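Research > Working papers > Clearing and settlement

Last updated: Wednesday, November 12, 2025

4. Does configurable clearing software reduce manual work?

Vendors of settlement software often claim that their product bends to the customer and that the customer does not have to bend to it. We found little support for this in the Keltari data. Of the 2,011 cross-border parcel invoices we traced through the clearing module, 202 still needed a clerk to change the currency code or the partner account by hand. Kimaro and Muli report a lower share at Chege, but they left out returns, and returns are where most of the corrections in our own set occur.

The interviews should be read with the same care. Staff at Dandine called the module "easy" in July, shortly after training. Asked again later, several described private spreadsheets that they kept beside it. A tool that needs a second tool may still be worth buying, but its price should then include the second one. The Keltton brochure gives no such figure.

We also doubt that the item master was as clean as the project team believed. Low-value goods were entered under more than one product group, and each group carried its own tax rule (Figure 4). Clearing rules built on such records will give different results for the same article, however well they are configured.
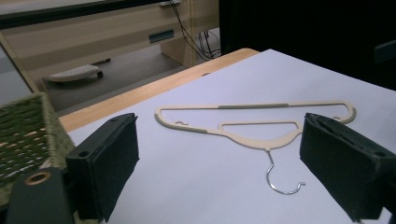

Figure 4. Low-value article: plastic clothes hanger, beige.

Merging the groups removed 35 of the corrections. We can't say how many of the rest come from the software and how many from the contracts behind it, and the vendor's logs do not separate the two.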